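Desk tops, risers and the bits that sit on them

I've been meaning to write up my desk page for ages, mostly because Jolene Ashby keeps asking me the same questions and I keep giving her slightly different answers! We both work from home three days a week, we both bought pale wood-grain desks with a hole in the back for the cables, and we have both managed to scratch them. So, everything I know, in no sensible order.

Start by taking everything off. I know, I know. But wiping round things is how you get that grey tide mark round each foot, and once it's there you'll be at it with a cloth and a drop of washing-up liquid for far longer than if you'd lifted the lot on to the bed in the first place. I use a well wrung-out microfibre cloth and go along the grain, then straight over with a dry tea towel. No spray polish, please. It makes the mouse skate about and it goes cloudy near the window.

Ring marks from mugs: a dab of bicarb and water, left a couple of minutes, wiped off gently. Try it at the back corner before you do it where you sit. Biro comes off with a cotton bud and a tiny bit of surgical spirit (again, back corner first). Candle wax you leave to go hard and then lift with an old loyalty card, never a knife.

Now, metal frames. I love a black metal stand on a pale desk, it looks smart and you can shove so much underneath, but a bare metal foot will mark the top sooner or later, and the long flat foot bars are worse than little round feet as any grit gets trapped along the whole length. Felt strip is the answer. It comes on a roll, mine was a Zivlow one from the market and it cost me £3, and you cut it to the length of the bar and press it on upside down on a folded towel. Give it overnight before you stand it up.
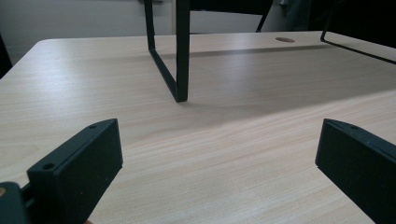
Page last changed: 26/10/2022

Square tube is a good choice if you're shopping for a frame, by the way. It sits flat along the desk and the felt has a proper surface to stick to, whereas round tube only touches along a thin line and the strip peels off at the ends. Elsie Tipoki wrote in about that very thing in August (thank you Elsie!) and her fix was to wrap the ends with a turn of cloth tape. I've tried it on an old magazine rack and it's still holding.

Dusting a frame like that is a pain, as black shows everything. An old sock over your hand does the uprights in one go, and a dry paintbrush gets into the right angles where the leg meets the foot. Do the frame first and the desk after, or you'll be doing the desk twice.

If yours wobbles, don't go straight for the folded cardboard. Loosen every bolt half a turn, push down on the top with both hands so it settles, and then tighten them a bit at a time, corner to opposite corner. Mine had rocked for months and that cured it. If it still rocks, put a second layer of felt under the short leg only.

Cable holes! Those round ones at the back of the desk fill up with fluff like you wouldn't believe. Hoover from above with the crevice nozzle and then again from underneath. Thread the fattest plug through first and the thin leads after it, otherwise you'll be unpicking the lot. A bit of masking tape with the name of each thing written on it, stuck near the plug end, saves crawling about later on. If the ring round the hole has come loose it usually only wants a smear of glue and something heavy on top for an evening.

One last thing about moving a stand once it's loaded up. Don't drag it. Felt or no felt, there's always one crumb under there. Take the heavy things off, lift it with a hand on each side, and put it down back edge first so you don't catch the cables.

Jolene wants me to do drawers next, and I've got a whole boxful of notes on sticky runners, so keep your tips coming in and I'll add the best ones.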